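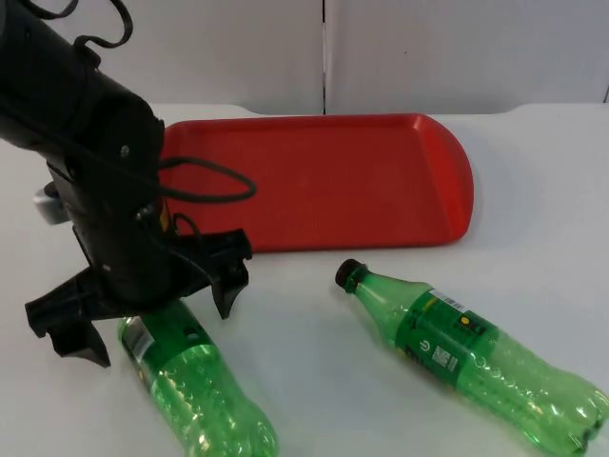
Bimard opens a bottle return and refill counter in Stolunness

Stolunness, May. Bimard is opening a counter where people can bring back plastic drink bottles, have them sorted by color and pick up a refill on the way out. It opens this month inside the Bachmann building and will run from 8 in the morning, with a break for lunch.

We have wanted to do this for a long time, and we're thrilled to finally have a home for it! Green plastic comes first. It often ends up mixed in with clear, which makes both harder to use again, so green bottles will have their own bin from day one. A plain white tabletop and a red serving tray are pretty much all it takes to lay bottles out and look them over.
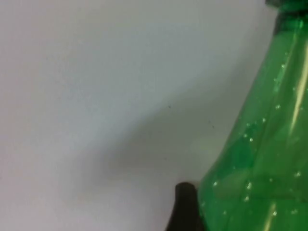
Green plastic up close, with small bubbles or droplets showing in the bottle.

Bottles should come in whole, with the label on or off, whichever is easier. Please don't crush them. Each visitor can bring up to 30 at a time, and larger loads are welcome after 2 in the afternoon, when the counter is quieter (schools and clubs, we would love to see you then).

Sundix is supplying the bins and will collect the sorted plastic every four weeks. Clear and blue bottles will follow once the green bins are running well.

Questions from the press and from local groups can be left at the Bimard desk in the Bachmann building, Stolunness.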